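Subject: Re: [grideck-build] Fingertips and small parts

On 9 December 2019, the Bistandale bench wrote:

> We are still on the square pads from the Grideck drawings. They hold anything wider than a thumb but they push small blocks away before closing. Has anyone gone to a pointed finger? And how are you setting the approach height — by hand, or from the wrist camera?

Yes, we moved to pointed fingers at the Skeston workshop. Notes below.

The fingers are black, tapered over their full length, and mount on the existing carriage with no change to the screw pattern. Closing force is set lower than before. With the square pads we ran the servo limit at 484; with the tapered ones 370 is enough, and anything higher makes the tips cross.

Approach height is still set by hand. I jog down until the tips clear the surface by 3 mm, save that as the floor, and let the script do the rest. I tried taking it from the wrist camera and gave up. Our work surface is a glossy gray marble pattern, full of fine veins, and the edge detector returns veins as readily as block edges. Glare next to a white part is worse — the threshold merges the two into one blob. Dropping exposure to 77 helped with the blob and did nothing for the veins.

Two things I would do differently:

- Put a matte sheet down before tuning anything.
- Use a part that contrasts with the glare. A white block is a poor choice.

The remaining fault is centering. If the block starts nearer one finger, that finger touches first and turns it. I plan to slow the last part of the close and will post the numbers in January. If the Do branch of the controller already has a two-speed close, please send me the commit.

Frame from our wrist camera attached.
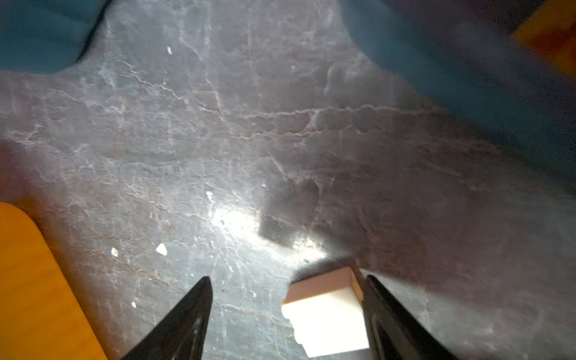
Wrist view, tapered fingers, white block close to the right-hand tip. Glare above and left of the block.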